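4. Simulation environment and approach planning

4.1 Task and scene

The planner described in Section 3 takes a goal pose for the gripper and a partial model of the object in front of it. To test it without tying up hardware, we built a set of simulated rooms in Skisau, our in-house scene generator. Each room holds one table, one fixed-base arm and one rack or cabinet with controls on its front. The task is to bring the fingertips to a chosen point close to the control module and hold them there without touching anything else.

The rooms are plain on purpose. Walls, floor and tabletop carry mild textures so that the perception module has something to work on, but there is little clutter. The difficulty sits in the rack. Its posts and rails are thin compared with the open space between them, and a depth sensor placed off to the side will often look straight through the structure to the wall. A planner that treats this empty space as free is correct. A planner that treats a missed post as free will hit it.

Camera placement is drawn at random for every episode, both in height and in distance from the table. We also vary the lens model. Some views are close to an ideal pinhole, while others have strong barrel distortion of the kind found in cheap wide-angle modules, which bends table edges and door frames into visible arcs. The perception module is given the distortion coefficients with a small error added, as they would be after an ordinary calibration.

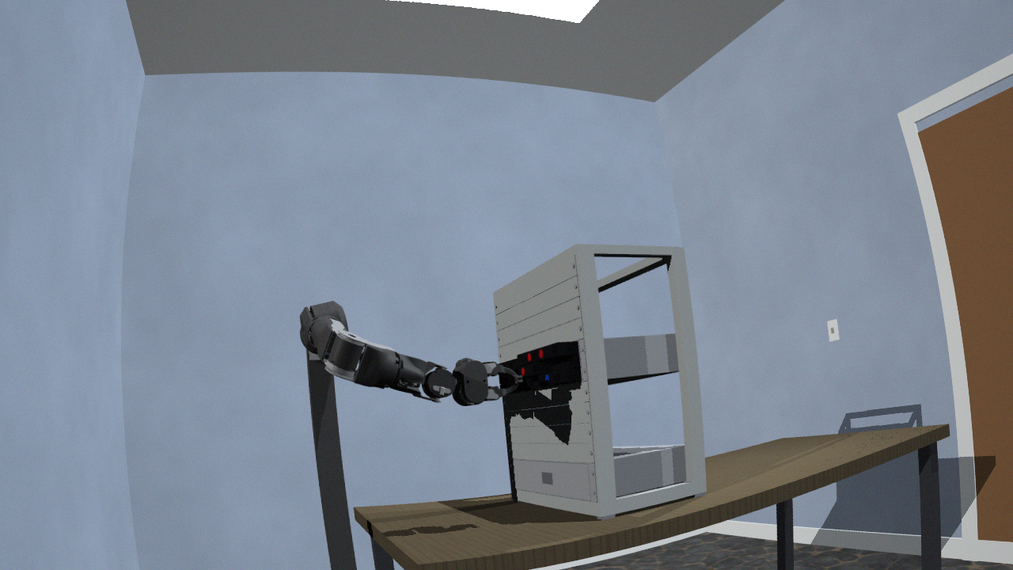 Distortion matters more for this task than we first expected. The fitting step in Joly, our perception module, looks for straight edges and groups them into box frames. When the coefficients are slightly wrong, the long edges near the border of the view stay bowed after correction and get split into two or three short pieces. The module may then propose two posts a few centimeters apart where there is one. Early versions kept both, and the planner would refuse an approach that was in fact clear. The current version merges nearby parallel edges before fitting, with a threshold that grows toward the border of the view.

4.2 Approach generation

Given the fitted frame and the plane of the front face, the planner samples wrist poses on a half-dome in front of the target point. Poses that put the forearm through the tabletop are dropped first, as this check is cheap. The remaining poses are passed to the inverse kinematics solver, and each solution is scored on three terms: clearance to the frame, distance from joint limits, and how well the target would stay in view during the final motion. The best 30 are kept and planned in full.

The last part of the approach is handled separately. Once the fingertips are near the face, the arm switches from the planned path to a slow straight-line motion under velocity control. During this phase the pose of the module is estimated again at every control step, and the path is shifted to match. If the new estimate jumps by more than a set amount between steps, the arm stops and backs off along the path it came in on. We found this simple rule worked better than filtering the estimates, which tended to hide real errors until the fingers were too close to recover.

Figure 3. 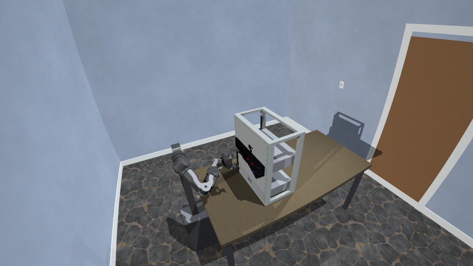
Scene and figure: Maxence Jacquet, Mendport robotics group

Shadows are rendered in all episodes. They have no effect on the depth channel, but the edge detector works on color, and the shadow of an open frame is itself a set of straight lines. On a light tabletop these lines can be as strong as the real rails. Joly checks each candidate edge against the depth data and drops it if there is no step in depth along its length. This removes most false edges, though it also removes a few true ones where a rail rests directly on the table.

4.3 Episodes and results

We ran 3511 episodes in total. Of these, 1076 used the distorted lens models and the rest used the near-pinhole ones. An episode counts as a success if the fingertips come to rest within tolerance of the target with no contact at any point. Episodes in which the arm stopped and backed off are counted as failures, even if a second attempt would have worked.

Success was lower with distortion, and most of the difference came from a single cause: a post estimated too far from its true position, which moved the fitted front face with it. The straight-line phase caught many of these cases, but by our scoring rule a safe stop is still a failure. Contact with the rack was rare under either lens type. When it did happen, it was usually the forearm and not the fingers that touched, on approaches where the elbow had to pass low over the table.

Planning time depended mainly on how many wrist poses survived the tabletop check. Targets high on the module left plenty of poses and were planned quickly. Low targets left fewer, and the solver spent longer on each one. We gave up on an episode after around 14 seconds of planning – a limit chosen to match what an operator would accept on the real system.

The same scene files load in Draltgate, the runtime we use on hardware, so a failed episode can be replayed against the real controller code without changes. We used this to check that the back-off rule runs at the same control step in both. It did in all the replays we looked at, apart from a small group where the two programs rounded the velocity limit differently. We fixed this in the runtime and repeated the affected episodes before computing the results in Section 5.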